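Grestik counts its payroll by the app

Nazanin Shirazi runs engineering at Grestik, a software contractor with 188 employees. When she joined, 33 of them worked on mobile apps. The rest maintained billing systems for utilities.

"Those numbers have swapped," she said. "Most of our new contracts since May are for app work, and most of the new hires follow from that."

She is careful about what she calls an app job. Grestik uses a narrow definition: a position is counted only if the employee spends more than half of the logged hours on code, testing or support for a mobile product. Sales staff are left out. So are designers shared between departments.

"If you add everyone who touches an app, you can get any total you want," Shirazi said. "A payroll clerk would qualify."

The company's largest app, Urkby, is a scheduling tool for small repair shops. It has a core team of 2 developers. Bijan Salehi, who manages support, said the ratio surprises clients.

"The code is cheap to keep running. The phone calls are not," he said. "Each operating system update brings in 200 tickets, and a person has to read every one."

Salehi expects support to remain the larger employer. Pay is lower there, and turnover is higher. Shirazi would like to see both figures reported alongside any headcount.

Grestik hires remotely for both groups. Support staff work four-hour shifts from home, with tickets assigned by time zone. 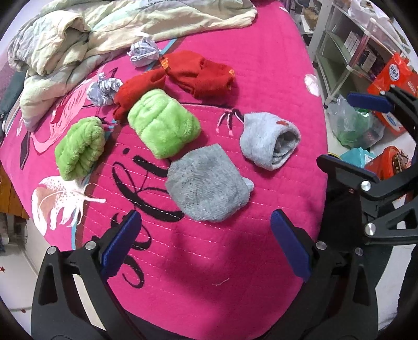 Contract terms for support staff

Shifts are posted two weeks ahead. Unfilled shifts go to the developers on call, an arrangement Salehi said is under review.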